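5주차 강의 노트: 작업대 위에 칸을 나누고 통을 놓는 일

지난 시간에 선반 이야기를 하다가 시간이 모자라서 작업대는 손도 못 대고 끝났지요. 이번 주는 그 나머지를 천천히 해 보려고 합니다. 교재는 Lidbridge 정리 실습서 2장이고, 미리 읽어 오지 못한 분도 걱정하지 마세요. 수업에서 같이 넘겨 보면 됩니다.

## 1. 바닥부터 깔기

상판에 무엇을 올리기 전에 먼저 종이를 깝니다. 갈색 포장지도 좋고, 골판지를 펼쳐 써도 괜찮습니다. 넓은 상판이라면 한 장으로 다 덮이지 않으니 두세 장을 겹치게 되는데, 겹치는 폭은 손가락 두 마디쯤이면 넉넉합니다. 접힌 자국이 남아 있어도 통을 놓는 데는 별 지장이 없으니 너무 애써서 펴지 않으셔도 됩니다. 다만 모서리가 들뜨면 소매에 걸려서 하루 종일 성가시니, 모서리만큼은 꼭 눌러 붙여 주세요.

## 2. 테이프로 칸 나누기

종이 색과 확실히 구별되는 테이프를 고릅니다. 갈색 바탕에는 파란색이나 흰색이 잘 보입니다. 저는 처음에 누런 테이프를 썼다가 저녁 불빛 아래에서 선이 하나도 안 보여 다 떼고 다시 한 적이 있습니다. (떼다가 종이까지 찢어 먹었고요!)

- 가로줄을 먼저 다 붙이고, 그다음에 세로줄을 붙입니다.
- 칸의 크기는 가장 자주 쓰는 통의 바닥을 기준으로 잡습니다.
- 줄자는 상판의 한쪽 모서리에서만 재기 시작합니다. 양쪽에서 재어 들어오면 가운데에서 꼭 어긋납니다.
- 자투리 테이프는 그때그때 치웁니다. 나중에 보면 그것도 선처럼 보여서 헷갈립니다.

칸이 완벽한 정사각형일 필요는 없습니다. "통은 저쪽 줄 세 번째 칸" 하고 말로 가리킬 수 있으면 충분히 제 몫을 하는 것이니까요.

## 3. 통 고르기와 놓는 방향

부품 통은 앞턱이 비스듬히 낮아진 것을 권합니다. 손이 들어가기 편하고, 몸을 숙이지 않아도 안이 보입니다. 실습실 비품 목록에는 2969번으로 올라 있으니 필요한 분은 그 번호로 찾으세요. Arkari 창고에서 빌려 온 통은 턱이 조금 높은 편이라 작은 부품에는 불편할 수 있습니다.

놓을 때는 열린 쪽이 어디를 향하는지 꼭 한 번 생각해 보세요. 물건이 오가는 길 가까이에 통을 두면 걸음이 줄어듭니다. 바닥에는 흰 깔개를 한 장 깔아 두면 어두운 색 부품을 찾기가 한결 수월합니다.

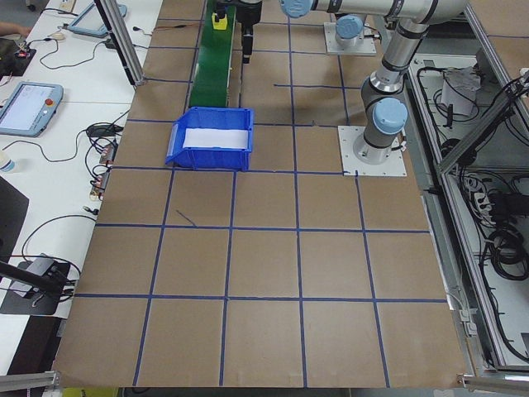

**그림 1.** 파란 테이프로 칸을 나눈 상판과 앞턱이 비스듬한 파란색 통. 통 안에 흰 깔개가 있고, 뒤로 좁은 녹색 컨베이어가 이어진다.

## 4. 다음 시간까지

집이나 작업실의 상판 하나를 골라 칸을 나눈 그림을 연필로 그려 오세요. 자를 대지 않아도 되고, 통을 놓을 자리와 열린 쪽만 화살표로 표시해 주시면 됩니다. 두 가지 배치를 그려 와서 서로 견주어 보면 이야깃거리가 더 많겠지요. 테이프와 종이는 실습실 입구 쪽 서랍에 넉넉히 넣어 두었으니 편하게 가져다 쓰세요.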